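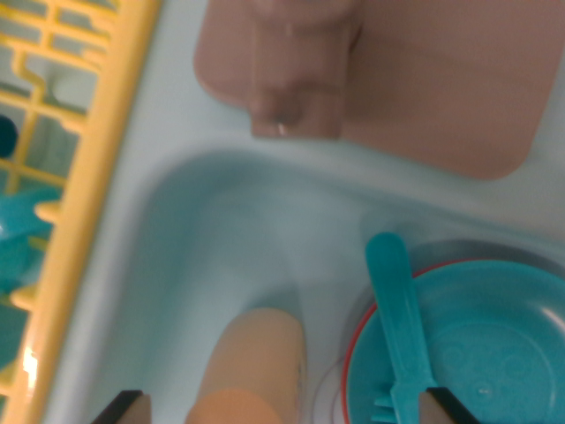
Safe speed and force rules for a tabletop arm doing toy dishes?

Posted by tangen_loop, November 9, 2022

Our club in Lalenstead is writing house rules for a small arm that moves play dishes between a toy sink and its drying rack. I'm having a great time with it! My draft says people stay out of reach while the motors are on, and the gripper opens before anyone resets the cups. What am I missing? Do I need to read a whole standard for something this size?

Clarnier

Love this project! Yes, read at least the parts of ISO 10218 and ISO/TS 15066 that deal with risk assessment and working near people. They're written for industrial robots, but the thinking carries over beautifully: list each way a hand could get pinched, then decide what you'll do about it. The wrist and the fingertips go on that list first. I'd also write down a top speed, and we use 180 millimeters per second whenever somebody is at the table. Put the stop button where the operator can hit it without leaning over the arm.

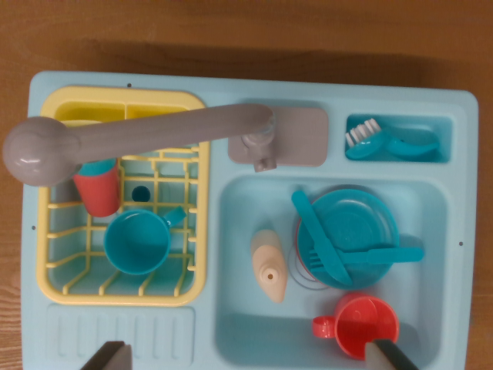
One more for your draft: write the reset down too. Ours says which pieces go in the basin and which go in the rack, and whoever resets reads it out loud (sounds silly, works great). Log every stop, even the boring ones. We're at run 489 with 3 stops in the log, and two of those led to a rule change.

endent_3518

just go slow and keep your fingers out lol. we never wrote anything down and its been fine

tangen_loop

Thanks, Clarnier! The pinch list is going in tonight, and I'm adding the speed limit to page one. Does your stop button cut motor power completely, or does the arm hold its position?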